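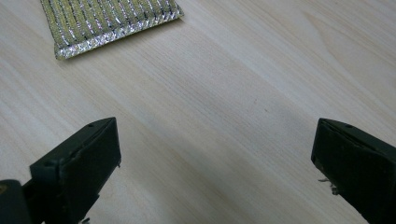

Home > Lighting & Decor > Lamps > Help

Vintage glass table lamp, wobbly neck, shade a foot too wide. Save it or give up?

Posted by marblehead_ruth, 2019-11-28

I bought a blown glass lamp in October from a secondhand place in Wornbridge. Paid 50 dollars and felt very clever until I got it home. The glass is fine, a sort of cloudy green. Everything above the glass is a problem.

First, the neck leans. If I straighten it, it stays straight until someone closes a door. Second, it came with a drum shade that must have been made for a hotel lobby. It's 20 inches across and sits so low you can't see the green part, the only part I wanted. Third, the cord is brown, stiff and has tape on it. The sticker on the bottom says Staseck and 648, which might be a model or might be what somebody once hoped to get for it.

My husband would like it to live in the garage. I'd like it on the hall table by the weekend. Is this a fixable lamp, and what size shade do I buy? The base is 14 inches tall up to where the socket starts.

Rüdiger Kuhlmann

Fixable, yes. Leaning necks are nearly always a loose nut. Unplug it, peel back the felt on the bottom (a butter knife works, go slow) and you'll find a threaded rod with a washer and a nut on it. Snug the nut while somebody holds the neck straight. Snug means finger tight and then a small nudge with a wrench. I've cracked one glass base in my life and I still think about it.

If there's no washer, or it's a hard metal one sitting right on the glass, put a rubber one in. The hardware store will sell you a bag of them for less than the parking.

The cord has to go, tape and all. Don't plug it in again to see if it still works. A lamp kit gives you a socket, cord and plug, and the diagram on the back is better than it looks. The ribbed side of the cord is neutral and goes to the silver screw. If that sentence made you nervous, a lamp repair shop will rewire it and you can spend the afternoon telling your husband how hard it was.

For the shade, take it down to something 14 or 15 inches across the bottom and 9 or 10 high. The bottom edge should just hide the socket. You may also want a shorter harp or a taller one, and they're cheap enough to buy both and return the loser.

deckchair_dan

just put it in the garage

Begoñe Benítez

Agree with Rüdiger on everything except the drum. On a round glass base I like a slightly tapered shade, in plain off-white linen. A bright white one makes old green glass look like mouthwash. I have a Llorente lamp of a similar shape and went through three shades before I admitted this.

Also check the bulb. With a smaller shade you don't want anything big or hot in there. I use a warm LED, 2700 or 3000 on the box, and the hall stops looking like a dentist's. Skudum does a decent linen shade, though the photos on their site are kinder than the linen.

No idea about the 648. Mine has a number too and I've decided it's a model.

marblehead_ruth

There was no washer at all! There was a folded piece of cardboard. Neck is now straight, cord is in the trash, new kit is on the counter being avoided. Will report back. Dan, noted.

14 people found this helpful | 6 comments | Share

Related
How do I measure a harp?
Can I wash a pleated silk shade?
Felt or cork for the bottom of a heavy lamp
Two lamps that almost match, on one sideboard
Floor lamp hums when dimmed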